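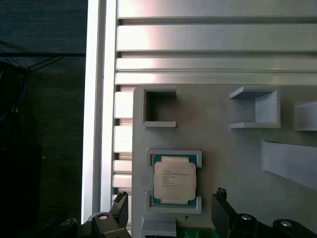 Ticket 2883
Component: perception / wrist camera pose estimation
Project: Dodirow
Status: resolved, follow-up open
Reported by: cell operator
Assigned to: Manolis Lazaridis

Summary
CPU pick aborts with "pose rejected, yaw ambiguous" on the light grey fixture plate. Occurs at the holder in the middle of the plate. Other parts not affected.

Initial report, July 23, 2019
After updating the Kustex perception package to build 791, the pick sequence stops at the pre-grasp pose. The arm does not close the gripper. Restarting the node clears it for one or two cycles and then it comes back. Rolling back to the previous build makes it go away, but we need the new build for the hand-eye calibration fix.

Manolis, first look
Replayed the bag with the debug overlay on. The detector finds the heat spreader every time and the position is good. The yaw flips by 180 degrees between consecutive estimates, and the consistency check rejects it after 10 tries. So the abort is correct behavior given what it is being fed.

The spreader outline is close to symmetric, so the estimator has to get the direction from something else. In the old build that was the text on the spreader. In 791 the text crop is taken after downscaling, and at this camera distance the small lines come out as a grey smear. The first line is hard enough to read at full size.

Things tried
Raised the number of retries. No change, it just takes longer to fail.
Locked exposure at 2000 microseconds. The highlight on the aluminum slats behind the plate got smaller, but the yaw still flipped. Left the lock in, it does no harm.
Masked out everything except the holder. Made it worse. The raised corner walls look the same to the edge matcher from either direction, and with the rest of the plate gone there was nothing left to break the tie.
Turned off downscaling for the text crop only. Yaw stable. Cycle time went up slightly.

Reply from cell operator
Why not use the plate? The other holders don't move. There is the empty square one up and to the left, and the U-shaped one on the right side that opens to the left.

Manolis
That would give us the orientation of the plate, and we already have that from calibration. It doesn't tell us which way the CPU was put into its holder. If someone loads it turned around we would pick it and carry it on without a warning. I do want the plate features as a sanity check on the hand-eye transform, so I opened a separate item for that.

Also looked at whether the fingers were getting into the crop. They are in view at both sides of the holder, and the right one is the taller of the two. The gripper mask in the Tunstall config file was still the one for the old fingers. Updated it. Not the cause of this ticket, but it would have bitten us later.

Fix
Text crop is now taken from the full-resolution image before downscaling. New parameter text_crop_native, default true. Merged to the Dodirow branch. Gripper mask updated in the same commit.

Verification
Reran the recorded bags, no yaw flips. Ran the live pick on the cell for a full shift, no aborts with this message. One unrelated stop from the Aveo safety relay, logged separately.

Follow-up
– Change the error text. "Yaw ambiguous" should print both candidate angles and their scores.
– Add a bag with the CPU loaded the wrong way around to the regression set.
– Check whether the exposure lock can stay when the lights over the cell are replaced in January.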